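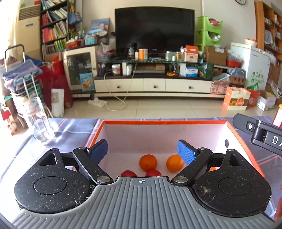 Ravindra Chaturvedi asked, after reading the last entry, whether the blue textured pads should stay in the comparison at all, given that half the trouble in October was pad wear and not linkage play. Fair point. Pads stay for now, but wear gets its own column.

April 29, 2026. Hand-held grippers, pad and linkage comparison, small round fruit.

Setup: tabletop with checked cloth, open box, cherry tomatoes and small orange fruit. Two operators, one gripper each. Units tagged Brutuvura (stock linkage) and Clundow (shimmed pivots). Both logging to the Dastivgate controller, firmware 137. Jaw width sampled at 100 Hz.

Stock linkage first. Closing is smooth until the last 5 mm, then the trigger gets stiff and the width reading lags the fingers. On a tomato this matters: skin gives before the log shows contact. Shimmed unit has less lag but does not open as wide. Tried the Seneviratne spring in the stock unit. Trigger return is better, lag unchanged. Spring is not the cause.
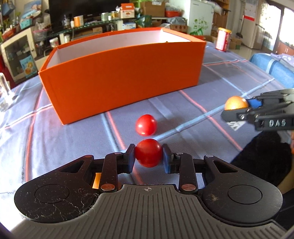 Tomato held between the pads, second one on the cloth.

Grip notes:
Tomato, pads centered: holds. Rotates if the contact is above the middle of the fruit.
Tomato, pads low: squeezes upward out of the jaws. Repeatable on both units.
Orange fruit: easier. Firmer skin, width reading settles faster.

Tracking: both units lose pose when the operators reach across each other. Worse on fast moves, which also smear the video enough that fingertip position can't be labeled. Slower approach over the box edge helps. Offset between the two clocks was 22 ms at start of session. Not rechecked at the end, should have been.

1. Repeat the low-pad grasp with the Seneviratne spring in the shimmed unit.

2. Single-fruit pinch with the second operator working from the left, to check pose dropout at close range.
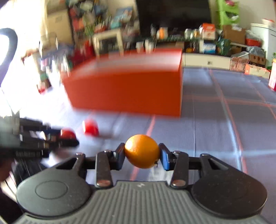

3. Clean lint off the housings before the next calibration. Log clock offset at start and end.

4. Ask Ravindra for the pad wear numbers from October.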